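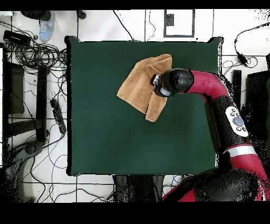
Jan 17, 2024

Towel absorbency, second round. Jaime Caldeira did the weighing this morning, I did the wash loads.

Question is still whether fabric softener hurts water uptake as much as the Sturnevach people claim, or whether most of what we saw in the first round was just lint and new-cloth finish coming off. Terry from the Skusberg lot, all cut from the same bolt. Half washed with plain detergent, half with detergent plus softener at the bottle dose. Wash at 40 C, line dried overnight in the back room, then left on the rack until the weights stopped moving.

Dry weight of the reference piece 116 g. After a soak and a drip of 2 minutes on the bar it came to 257 g plus the clip. Forgot to tare the clip on the first few, so those are crossed out in the book and need redoing. Jaime has put a strip of tape on the balance as a reminder.

Softener pieces are slower to wet. Drop test: the drop sits on the pile for a bit before going in, where on the plain ones it is gone right away. Total uptake after a full soak looks much closer between the two sets than I expected. May be that we are mostly measuring speed. Would like a timed dip before saying anything to Torres.

Edges are a problem. The overlocked hem holds water longer than the middle and our cut pieces don't all have the same length of hem. Cut the next set from the center only, no hem, and run a zigzag around to stop fraying.

Water was from the tap, hard as usual. Stedolik used deionized in their write-up, so don't compare numbers directly.

To do: redo the crossed-out weights, ask for another bottle of the same softener batch, clean the lint screen before the next load. Drip bar is loose at the left end, needs a longer screw.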